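Subject: Re: [grippers] two-finger or multi-finger for light cleanup?

On the earlier message:

> We have to choose end effectors for the Duvutstead trial and I would
> like to stop going around in circles. Is anyone running a parallel
> gripper and a hand on the same robot? How do the wrist views compare
> with the head view for small stuff on a dark table? Our Conura
> controller takes either one.

We are running both, so I can answer part of this. The task is clearing a tabletop: bottle, crumpled paper, wastebasket next to the table. We logged 102 attempts over 4 sessions in January, all on the Dirnari software stack.

The gripper is better on paper. It closes the same way every time and we only had to tune the force once. The hand is better on bottles lying down, but it took us 6 rounds of calibration before the thumb stopped drifting -- budget time for that.

On cameras, the head view is what we plan from. The wrist view is only for the last part of the approach. A glossy dark top gives you reflections in the wrist view, and our depth filter did not like them. Turning exposure down helped some.

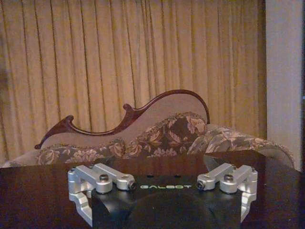
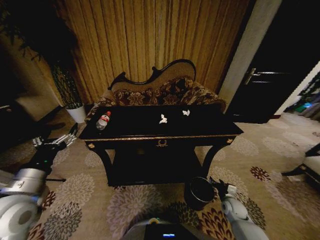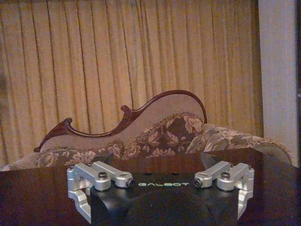
First and third: wrist camera, GALBOT gripper. Second: head camera, with the bottle and paper on the table.

Check how much of your wrist image the gripper itself takes up. We mask that region out before detection. With no mask, the bright metal links came back as objects, and it took us a while to find out why.

If you can only buy one, I would go with the two-finger gripper and add the hand later. I have 496 wrist frames with masks and can put them on the Achari server if people want them.

Comments (3)

Yes please on the masks. Do they cover the links in the closed position too?

We had the same reflection trouble on a black lab bench. A matte cloth fixed it, but that is cheating if the trial is in a real living room.

Which wrist exposure did you end up with? Auto never settles for us.

This site uses cookies to remember your list settings. Accept | Settings

List archive | Contact the list owner | Messages are copyright of their authors | Back to top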